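Service Diary, Toy Sorting Cell, Zilunwood Works
Entry for 10/06/2023
Kept by Ermanno Villa, Cell Maintenance

The cell was released to maintenance at the start of the shift. Power to the arm was isolated at the Gurnov cabinet and the lockout tag was signed by both shifts. The joint covers were removed, wiped down and refitted. Cover screws were tightened in the order given in the Marchetti service sheet. One screw on the elbow cover had a worn head and was replaced from stock. Two spares remain in the drawer.

The gripper was taken off its mount and cleaned. The finger pads had 400 hours on them, the limit set by this department, and a new pair was fitted. The old pair has been bagged and labeled for inspection. The home position was then checked against the reference mark and corrected in the program. The previous value was kept in the cell log under revision 29.

Power was restored and the arm was put through its slow-speed check over the toy tray.

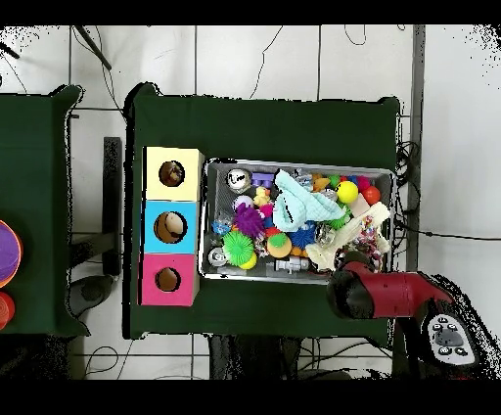
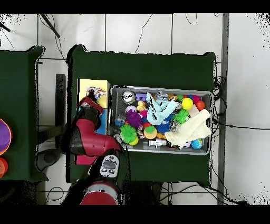
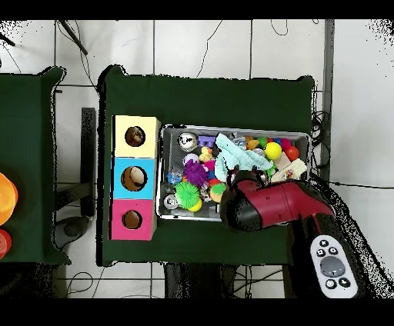
Category: Equipment Care / Robot Cells

The green cloths were inspected for tears and pulled straight at the corners. The operator is reminded that the cloth must be clipped again after each wash, as a raised fold will change the height at which the gripper meets the tray. The current height setting was entered with the cloth flat and should not be altered to suit a loose one.

Soft items remain the chief difficulty in this cell. The light blue cloth in the tray is to stay in the test load until the Usness settings have been reviewed. The spiky balls are also to be retained, since their spines give a fair test of the new pads. No item is to be added to the load or taken from it without a note in this diary.

The cables at the right side of the main table were examined for wear at the table edge. No damage to the outer jacket was found. A longer cable guide has been requested so that the bundle can be tied back properly. Until it is delivered, staff are asked to walk on the far side of the second table.

The slow-speed check was repeated 3 times and signed off. Full speed was not authorized today. That run will follow when the Marchetti office has returned the brake report, which was sent to them in August and is still outstanding. The lockout tag was returned to the board and the cell was handed back for slow-speed use only.

E. Villa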